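September 29, 2023
By a staff writer

I went in expecting robots. What I got, mostly, was screens! The Havard project teaches its arms in simulation first, and I happily lost an afternoon watching.
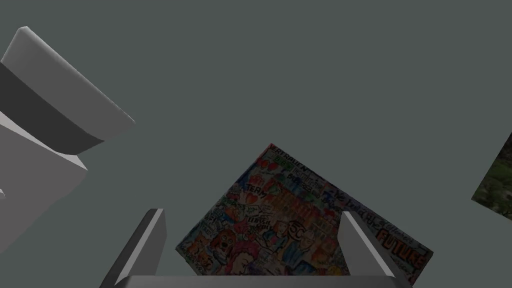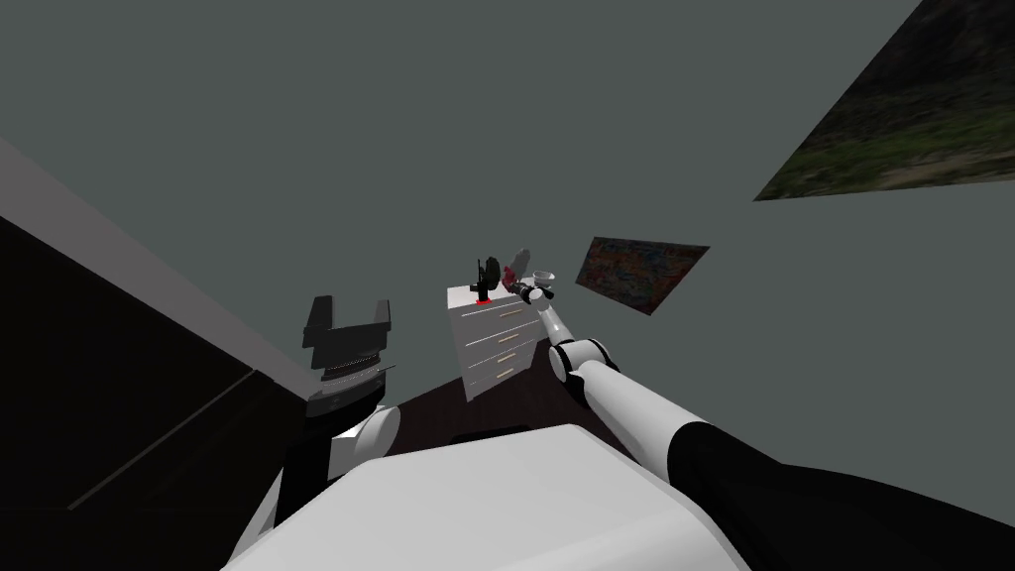
Kasta Robot Learning Group

The method is called Etunura, and I love how simple it sounds. You scramble the textures in a virtual room (comic doodles on a box, say, with "FUTURE" scrawled across it), and the robot has to learn shape and distance instead of memorizing colors. Then you do it all over again with new ones.

Does it help? In August the group ran 90 simulated grasps with plain textures and 90 with scrambled ones. Plain got 11 right in unfamiliar rooms. Scrambled got 80. I made them show me the table twice!

Next up is the Kaufmann test set, which is all furniture – drawers, handles, little things sitting on top – and calls for 2 arms working together. They wouldn't give me a guess on that one.

We use cookies to improve your visit. Accept or manage settings.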